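Water marks on stainless steel trays – how do I stop them?

Asked by Abdul-Rahman Appiah, Sun 8 March
Category: Kitchen and cleaning
Viewed 621 times

We moved to Mirnby last August and the water is much harder than we are used to. I have several shallow stainless steel trays which I use for salting fish and resting meat. Every time I wash one it dries with white spots and a cloudy patch across the bottom. Washing up liquid makes no difference. I tried a scouring pad on the oldest one and now it has fine scratches as well. Is there a way to get the marks off, and can the scratches be removed?

3 answers

Answer 1 – marked as helpful

The white spots are limescale. Mix one part white vinegar with three parts warm water, pour enough in to cover the bottom of the tray and leave it for ten minutes. Rinse well, then dry it straight away. The drying matters more than the vinegar. If you leave it on the rack the spots will be back by the evening.

I use plain white kitchen paper for the last wipe. Tea towels are fine if they have been washed without fabric softener, but softener leaves a film that looks a lot like the cloudy patch you describe.

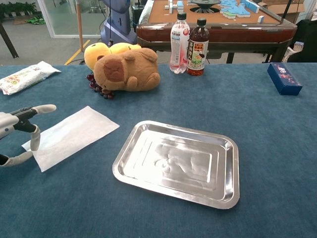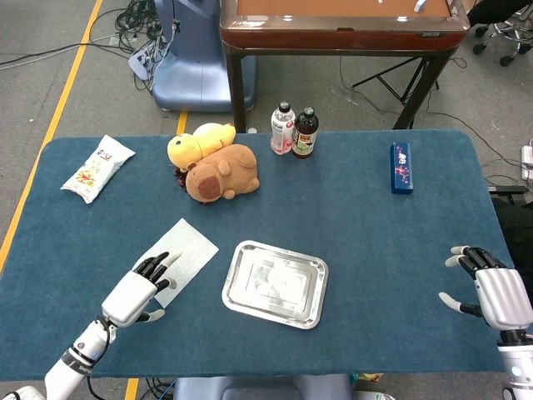
Steel tray and a sheet of white wipe on a dark cloth.

Don't leave vinegar on overnight and never mix it with bleach. If a mark is still there after two goes, make a paste of bicarbonate of soda and a little water, rub it on with a soft cloth and follow the grain of the steel if you can see one. Rinse again and dry.

For the scratches there isn't much you can do at home. A steel polish will make them less obvious. I had a tube of Stüber that lasted me years, though I haven't seen it in the shops lately. Wash the tray properly afterwards if it's going to have food on it.

Waltraud Seidel

Answer 2

You can take fine scratches out with wet and dry paper. Start at 800 grit, keep it wet and go in one direction only. It will turn a mirror finish into a brushed one, so do the whole tray or it looks patchy. I did two of mine and they came out all right. Wouldn't bother with a cheap one.

Answer 3

get a water softener. we have a Trolent, fitted under the sink, no spots on anything now and the kettle is clean too. salt is the only running cost

Comment from Abdul-Rahman Appiah on answer 1

Thank you. Vinegar took the spots off all but the oldest tray, which needed the paste as well. We do use softener in the wash, so I will keep a couple of towels separate. I'll leave the scratches alone for now.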